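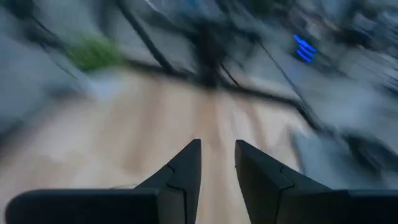
Arm ran away from me on the return move — anyone seen this?

Canis
Posted Wednesday, May 21, 2025

Okay, so I had a bit of a fright tonight and I'm hoping somebody can tell me what I did wrong (or what the arm did wrong, I'm not fussy).

It's the Sulletti six-axis, bought second-hand in February, with the stock two-finger gripper and the little wrist camera. I've been teaching it to pick up wooden blocks and drop them in a tray. Nothing fancy. It had done 19 cycles without a hiccup, speed set to 20 per cent, and on the next one it finished the drop, sat there for a second, and then swung back to home at what I'd swear was full speed. Fingers open, nothing in them, thank goodness. I was leaning in to straighten a block and it went past my ear. I hit the stop button but it was pretty much home by then.

The log has error 1177, which isn't in my manual. Speed still showed 20 on the pendant afterwards! The frame up top is from the wrist camera during the swing and it's nearly all smear apart from the fingers. At my normal speed I can read the grain in the wood.

Any ideas? I've switched it off and I'm not keen to switch it back on.

wukico_dave
Bad encoder cable, I'd bet my lunch on it. Mine did something similar when the connector at joint two worked itself loose. Pull the cover off and give it a wiggle.

Tak
Don't wiggle anything with the power on, please. And I don't think it's the encoder. If it lost position it wouldn't have ended up at home, it would have ended up in the wall. Canis, did it stop where it was supposed to?

Canis
Yep, bang on home. Same spot as always. That's what's so strange, it did the right move, just way too fast.

Tak
Then I'd look at the software. On that controller the pendant speed only scales moves in the program you're running. A recovery move runs at whatever is in the recovery settings, and I'm fairly sure the factory value is 80. The pause you noticed could be it dropping out of the program before recovery kicked in.

wukico_dave
80 per cent for a recovery move? Nah. No one would ship it like that. I still reckon cable, a flaky one can throw a fault and then clear itself.

Tak
They did ship it like that, I've got one on my bench. I changed mine the first day. You may be right that something set the fault off, I'm only talking about why it came back fast.

Gun-woo Na
I look after a few of these at work, so I'll throw in my two cents. I think you're both half right. 1177 on the older firmware is a lost connection to the gripper. The arm opens the fingers, waits a moment and goes home using the recovery speed. Newer firmware stops dead and waits for you to acknowledge it, and that's how it should have been all along in my opinion.

So, Canis, with the power off and unplugged: check the gripper plug at the wrist, and look along the cable for any spot where it's pinched or rubbed. The camera lead and gripper lead often get tied together and the bundle goes tight when the wrist rolls over. Then before you run anything, get into the recovery settings and turn the speed right down.

I'd also say the bigger problem is that you were in reach while it was running. I don't mean that as a telling-off, I've done it too and I have the scar.

wukico_dave
It's a hobby arm, not a car plant. If you had to fence yours off every time you moved a block you'd never get anything done.

Gun-woo Na
A hobby arm will still break your nose. It needn't be a fence, pausing the program is plenty, provided you check that it's really paused.

Canis
Thanks everyone. Had a look with it unplugged and the gripper plug was not clicked in on one side. I had it off on the weekend to swap the finger pads, so I'm guessing that one's on me. Cable looks fine as far as I can see but I've cut the tie and given it more slack.

I haven't powered up yet. Tak, where's the recovery page? I've been through every menu in the manual and can't find it.

Tak
Hold the menu button while it boots, then Service, then Motion. Second page. Write down the old value before you change it, I'd like to know if yours says 80 as well.

wukico_dave
So it WAS a connector. Just saying.

Canis
Wrong connector, Dave, but I'll shout you half a lunch. Doing the menu thing tomorrow from the far side of the room, stop button in hand. I'll post the number.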